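Manuals > Pernard Bench Arm > Set-up > Chip handling
We use cookies to keep you signed in. Accept
By the Clurnska bench team, March

4. Gripping and seating a processor

Can a machine do this chore yet? Mostly, yes, and I love watching it! But go slow.

1. Set the grip force to 4 and close the fingers on the side edges.

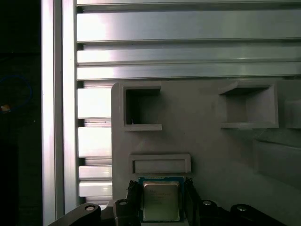 2. Wait for the force reading to settle before you jog the arm (I give it 8 seconds).

Caution: keep the fingers off the socket contacts. Bent pins are still a job for you and a magnifier.

3. Run the approach over the board at 30 percent speed.
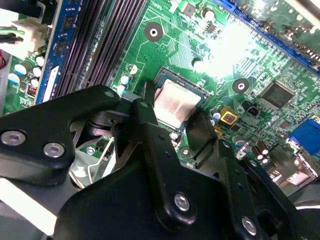

Fig. 2. Gripper over the processor socket.

4. To unload, back out and line up with the fixture.

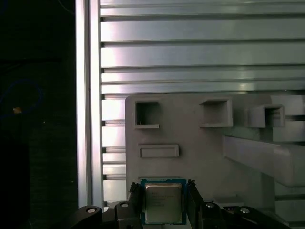
5. Creep in, open the fingers, retract. Note: if it misses twice, I just rerun calibration.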